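Two-Handed Handling of Bagged Soft Items: Effect of Grasp Order on Transfer Success

Project report, Group 7
Authors: Triin Krūmiņa, Mervyn Tapley
Supervisor: Jacqueline Maillard

1. Background

Clear plastic packaging is a known problem for robot handling. It reflects light, it changes shape when touched, and depth cameras often see through it to whatever is inside. Most earlier work in our lab used rigid boxes, where a single grasp is enough. A soft item in a loose bag needs two hands for most tasks, and the order in which the hands close affects how the bag folds.

We asked one question: does it matter whether the second hand closes on an upper corner of the bag or on the side edge?

2. Setup

The platform is a pair of white arms with jointed-finger hands, teleoperated through the Prakance interface. The table is matte black with a black cloth backdrop behind it. We chose the dark background after February, when pilot runs on a light table gave poor segmentation of the plastic.

Each trial began with the left hand holding the bag by its lower edge over the center of the table. The operator then brought the right hand in to one of two targets, upper corner or side edge. A trial counted as a success if the bag could be passed to the right hand and held for 7 seconds without slipping. Other items were left on the table under the hands so that the policy would not learn to rely on a bare surface. 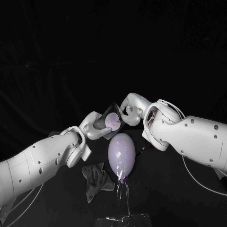
Pauline Mellor asked at the midterm review whether the corner grasp was only easier for a human operator, and whether a trained policy would show the same preference. She suggested reporting the two separately, and we have done so below.

3. Data and training

We recorded 361 demonstrations. Of these, 19 were removed because the camera stream and the joint log were out of step. The rest were used to train one policy per target, with the same network and the same number of training steps. Wrist force was logged but was not given to the policy as an input.

4. Results

Under teleoperation the corner grasp succeeded in nearly 80 percent of trials. The side-edge grasp was clearly worse, and its failures were mostly of one type: the plastic folded inward ahead of the fingers, and the thumb closed on a single loose layer. When the left hand then released, the bag rotated and slid out.

The trained policies kept the same ranking. Both scored below the human operators. The corner policy tended to stop short of the plastic and close early - we think this is a depth error, as it was most common when a bright highlight lay along the fold. The side-edge policy reached the bag more often but held it less well.

5. Limits

Only one bag size was tested. The same two people recorded all demonstrations, so operator habit is mixed in with the effect of the target. We did not vary the left-hand grasp, and a higher hold on that side would leave less free plastic at the top. This should be tested before the result is applied to other packages.

6. Next steps

The wrist force log should be added as a policy input. A simple force threshold before release would probably have caught most of the single-layer grasps - this can be checked offline from the existing recordings.

Comments (3)

Eugeniusz Piątek
Did you reset the bag to the same shape between trials? Creases build up fast in thin film and could favor the corner.

Mervyn Tapley
Flattened by hand each time, but not replaced. Fair point, it belongs in section 5.

Guest
Would like to see the early closing plotted against lamp angle.

Related reports
Bloxham: Segmenting Clear Film on Dark Surfaces
Teleoperation Delay and Finger Closing Time
Flellell Gripper Pads: Wear Test
Cloth Folding with Two Hands, Part 2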